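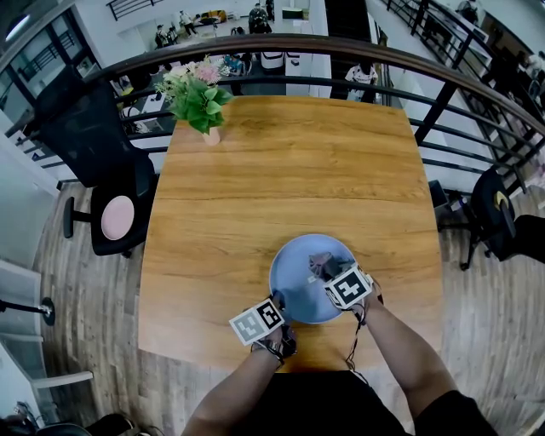
Pale blue bowl on the honey-brown table - keep it or swap it?

solby_kitchen
Oct 16, 2025
So I've got the round blue bowl out on the table by the railing and I can't decide if it stays. I love the wide rim, but next to the fake flowers in the cream vase it all feels a bit Easter to me. Pink cushion on the office chair isn't helping either!

Rindano18
Keep the bowl, lose the flowers. Blue on warm wood always looks good.

effie_chisholm
Disagree, the flowers are the nicest thing there. They spill over toward the railing and soften all that black metal. I'd move the bowl to a shelf and put a plain runner down.

Rindano18
A runner? On that grain? No way.

luteldale_mom
Has anyone mentioned the chairs? Mesh office chair on one side and a totally different black one on the other... that would bug me way more than a bowl.

solby_kitchen
Ha, the office chair is staying, my back needs it. I could change the cushion though. Gray maybe?

effie_chisholm
Gray would go with the floor. Still voting against the bowl :)

Rindano18
Try it with lemons in it for a week, then decide.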